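Surname differs between ship manifest and naturalization papers

Asked 31 October 2025

My great-grandfather is listed as Margaritis on his naturalization petition and as Mitik on what I believe is his arrival manifest. Age and last residence match. The first name is abbreviated on the manifest. Is there a standard way to confirm these are the same man?

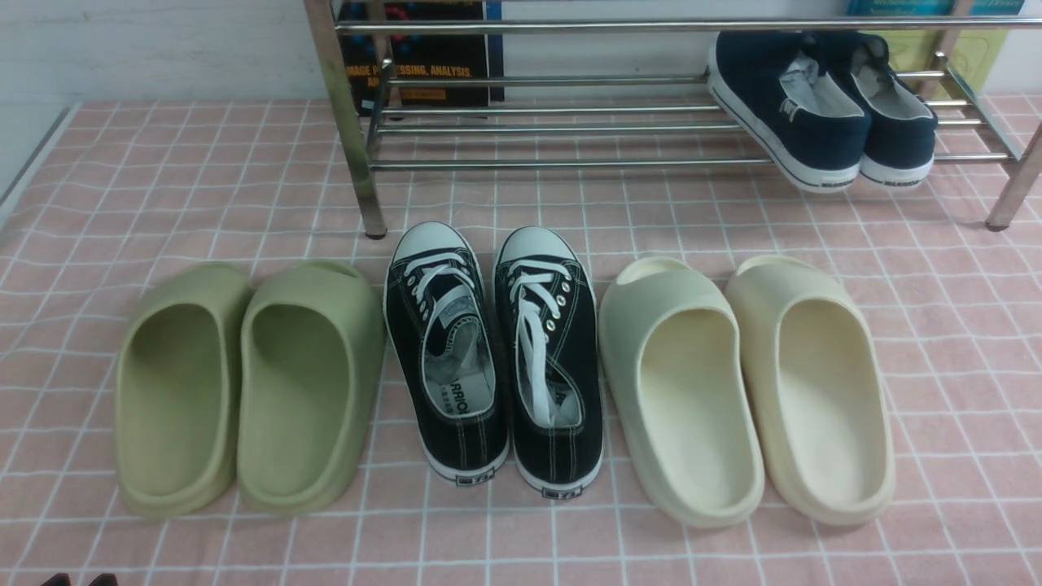

I have the petition but no certificate of arrival. The index I used is the Sernholm transcription, not the original scans.

2 answers

Abenezer Woldemariam
Check the petition date first. Petitions filed after mid-1906 normally have a certificate of arrival attached, giving the ship and date. Request the full file, including the declaration of intention. Then read the manifest scan itself. Column 4 is often misread in transcriptions, and marks added later in the margin can point to a verification done for naturalization.
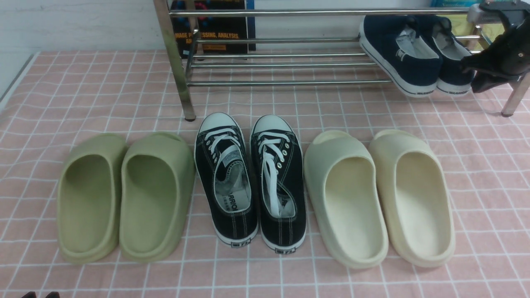
Compare the contact person at the destination with census entries for the same address. A match there carries more weight than age.

Skistberg
Mine had 2 spellings too. Try searching by first name and village only. Took me more than 30 tries.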